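## Pulldale serving tray, turquoise

Rectangular tray in moulded plastic with a raised rim, rounded corners and a fine textured grid across the floor. Supplied by Halerix for canteens and day centres. Part no. 1064; the same tray in black is 1118.

The rim holds back small spills.

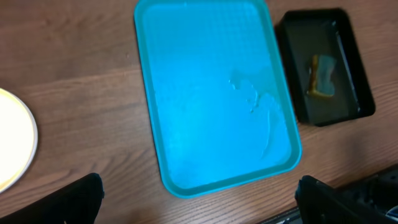
Wipe out standing liquid before stacking. Trays stacked wet tend to stick together, and the grid pattern is slow to dry in the centre of the stack. Maximum stack height is 20 trays. Do not use scouring powder on the floor of the tray.

Milk, sauce and other food residue should be rinsed off with warm water before machine washing. Check the underside and the table as well; dark liquids may mark bare wood. Round plates, including the Masanja side plate, are sold separately.

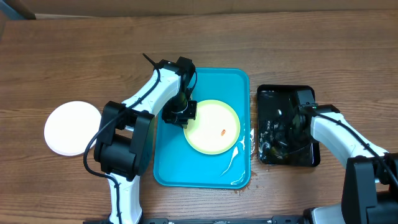

*Rikia Catering Equipment, Issue 20, p. 600*

Colour may vary slightly between batches. Replacement trays can be ordered singly under either part number. Carriage is charged per carton.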